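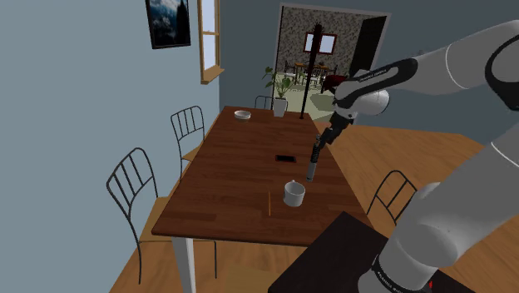
Can a machine clear the table yet?

2021-11-30

My sister asked me over dinner when she could buy a robot that clears the table. She has three kids and a dishwasher, and the dishwasher isn't the problem. The problem is everything that has to be moved before anybody can wipe. I gave her a vague answer and have been trying to work out a better one.

I test software at Tralia, a small company in Orninham that makes packing equipment. Most of our customers want the same thing in a box again and again, and machines have been good at that for a long time. In spring we started a side project, called Kingi, to see how far a single arm could get with a job that's different every time. We picked tidying a table. Everything so far has been in simulation, with a model of a Franka Emika arm, a room with some chairs, and a handful of items to deal with.

The basic job is to put the pencil in the mug. After that come the phone and the cylinder, which each have a marked area on the table they're supposed to end up in. The markings exist only in the scoring code. We move the items to new spots before each run, turn them to new angles, and press go.

A person does this without looking up from a conversation. I timed myself at my own kitchen table with a mug, a pencil, my phone and a pepper mill, and I was finished in a few seconds. I also noticed I had moved the mug out of the way with the back of my hand while I was reaching for the phone. I hadn't planned to do that. It's a very ordinary sort of movement, and getting an arm to come up with it is most of the work.

What goes wrong

The mug is the easiest. It stands up by itself, it's a decent size, and there are several good ways to take hold of it. You can put one finger inside and one outside, or go around the whole thing if the gripper opens wide enough. The handle is more trouble than help. If the arm comes in on the handle side, one finger tends to land on top of it and the mug tips.

The cylinder rolls. A light touch on the wrong side sends it off, and then the arm is reaching for a place where the thing used to be. Early on, our controller looked once at the start and trusted that for the whole run, which meant it would close on air, carry the air across the table and set it down very carefully. Now it looks again before closing. That helped more than any other change we made.

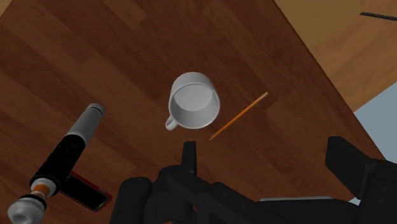
The pencil is worse than it has any right to be. It's thin, so the fingertips have to come down almost to the table, and a little too far means pressing into the wood. In a simulator that costs nothing. On a real bench it means a stopped arm and a scratch. Then, once the pencil is up, it has to be turned from lying flat to pointing down, and held near one end so there's enough sticking out to go in the mug. If it was picked up in the middle, the arm has to put it down and try again, and for a long while ours didn't know that was allowed.

The phone is the one I would bet against. A phone on a table has nothing underneath to get hold of. People slide it to the edge and pinch it there, or press a fingertip on one side to tilt it. Our arm grips it by the long sides, if the gripper can span it and if the angle is right. When the phone is lying close up against something else there may be no room for the second finger at all. We've got a pushing step for that now. It works often enough to be worth keeping, but it's slow.

Some numbers, since people ask

Last month we ran the pencil job more than 1,000 times in one weekend on the office machines. The pencil ended up in the mug in 900 of them. That sounded good to me until I read through the rest. In 147 runs the mug was knocked over at some point, and a few of those still counted as a success because the scoring only checked that the pencil was inside the mug. It didn't check that the mug was standing. I had written that check myself, so that was my afternoon gone.

Raelene Kereama, who runs the project, wants us to stop reporting the first number and start reporting how many runs would have been fine with coffee in the mug. I think she's right. We don't have that figure yet, because we don't simulate liquids, but tilt is easy to log and we'll use that for now. Anything past a set angle is a spill.

The time is the other thing. The arm takes close to two minutes for all of the items on a good run. You could speed it up, and we've tried, but then it starts clipping things on the way past. At my sister's house it would still be working on breakfast when the kids got home.

What I would trust it with today

On the shop floor I'm fairly hopeful. A bench at the end of a shift has maybe a dozen kinds of tools on it, they're always the same ones, and it doesn't matter much if the tidying takes an hour as long as it's done by morning. You can also fence the arm off. One of our customers, Sillero, has a bench like that, where people leave gauges and marker pens everywhere, and they've asked to be first if we get to hardware. I told them not before December of next year and I wouldn't write even that down.

At home it's harder. The items change every day, half of them are soft or wet or sticky, and there's a cat. The arm also can't go anywhere. It's bolted next to one table, so to do the kitchen counter you'd need another one, or something with wheels, and then you have a whole second set of problems. I haven't even mentioned cloths. Wiping is a separate job from picking up, and we haven't started on it.

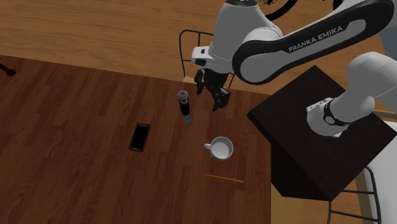
Is it worth practicing in a simulator when the real table is so different?

For us it has been. We can run all night, nothing breaks, and we can put the pencil in a thousand awkward places without anybody having to walk over and move it. What it doesn't tell you is how slippery a glazed mug is or how a pencil bounces, and I expect to lose a good part of our success rate the first day we try it for real. The simulated friction is a number somebody typed in, and in our case I know who, and he was guessing.

Next up is tilt logging, then a second pass at the pushing step, and Raelene wants to add a spoon. I'd like to try a crumpled napkin, but I've been outvoted until the phone is better.

As for my sister, I've told her ten years and to keep making the kids do it. She said the kids also knock over the mug.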